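Grilness Tenants' and Owners' Circle
Minutes of the summer meeting, 14 July 2026

Present: Hannelore Ammann (chair), Hauke Thiele, Rafia Hashmi, Eckhard Rathjen, Kai Teuber (minutes). Apologies had come in from the two households on the top floor, who are missed and send their best.

1. Welcome and last minutes
Hannelore welcomed everyone and thanked Eckhard for the plum cake, which was much appreciated and was gone by item 3. The April minutes were accepted with one correction: the hallway lamp was replaced on the second floor and not the third.

2. Shared kitchen, cleaning and clearing
The cleaning contract with Dralinus runs out at the end of the year. They have offered to renew at 3,350 for the twelve months, with the windows charged separately at 245 a visit. Rafia reminded us that the people they send have been careful and friendly, and that she would be sorry to lose them over a small difference in price. There was general agreement around the table. Hauke asked whether the windows could be done less often on the courtyard side, and will put the question to them.

3. Could a machine do some of it?
This item was carried over from April, when we ran out of time, and we gave it a good long airing. Hauke had been to an open evening at Ditar and came back with plenty to tell us. His view is that the floor machines are ready and the kitchen ones are nearly there. The firm called Testa would rent us a floor machine for 1,685 a year, and it would do the corridors at night while we are all asleep.

Eckhard was not so sure. He pointed out that our corridors have four doorsills between them, plus the umbrella stand, plus whatever the children have left out, and he would like to see the thing manage all that before we pay for it. Hauke said that was fair and that he would ask for a trial week.

The kitchen took up the rest of the discussion. Hannelore said that after our suppers the hard part is never the wiping, it is the clearing – knowing that the fruit stays in its dish, that a can on a tray may still have something in it, and that a good bowl wants a gentler hand than a saucepan. 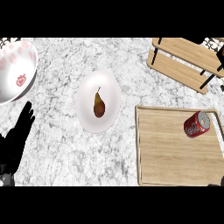 She would gladly hand over the chore the day a machine can be trusted with her mother's china, and until then she will go on doing it herself with the radio on. Rafia thought we were asking for everything at once, and that even a machine that only carried things from the counter to the sink would be a real kindness to those of us with bad backs. Kai wondered who would be called out when it got stuck, and was told that it would probably be Kai.

Agreed: Hauke to ask Testa for a trial week in the corridors only. The kitchen stays with us and with Dralinus for now, and we will come back to it next spring.

4. Any other business
The key to the bicycle room is missing again – please look in your coat pockets. Rafia has spare tomato plants on her landing for anyone who wants them.

Action points
Hauke: trial week, and the courtyard windows.
Hannelore: reply to Dralinus about the renewal.
Kai: new key for the bicycle room if the old one has not come back by the end of the month.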